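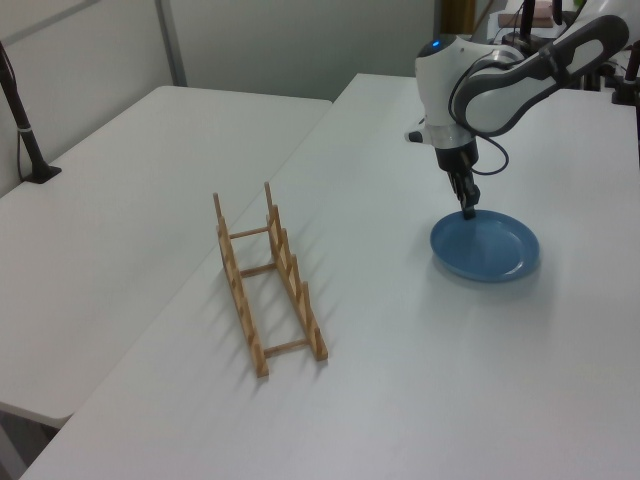

2nd September

The reading room opened at its usual hour and the first delivery from the Gollier estate was received before the public was admitted. It consists of parish correspondence, two rent books and a quantity of loose receipts, all of which had been stored in a barn at Fistlow until March. The receipts were placed in the drying cabinet as a precaution. The rent books went directly to the upper store.

I spent the greater part of the morning on the Metwally letters. The catalog has now reached item 900, a letter on the price of seed potatoes, written in a poor hand and signed only with an initial. I have entered the writer as unidentified. Mwangi Nyaga is of the opinion that it is the same hand as item 68, and he may be right, but the capital letters differ and I would not wish to put the attribution in the printed list on so slight a basis. The matter has been noted on both cards.

The question of the opening hours was raised again. The library has been asked to close the reading room at noon on two days of each week during the winter, in order to save on heating. I replied in writing that readers who travel from the coast cannot arrive before eleven, and that an hour at the desk is of little use to a person who has come to consult a land register. Kelly Bastos has prepared the attendance record for last winter, which supports this view – 19 readers in the worst week, most of them in the afternoon. I have attached her table to my reply.

Two inquiries were answered by mail. One concerned a mill lease and was simple. The other asked for proof that a certain family had held the Endo farm for 60 years without a break, and I was obliged to say that our tax rolls have a gap and that the county office should be consulted. I dislike sending people away with such an answer. The gap is real, however, and has been known here since before my appointment.

In the afternoon the new shelving for the map room was inspected. The lower drawers run smoothly. The top drawer on the left does not close fully, and the fitter has agreed to return. Until then the tithe maps will remain flat on the long table under clean paper, and readers will be asked to order them one day ahead.

Rain after four. The north window was dry when I locked up, as was the sill. The bucket has been left in place for the night.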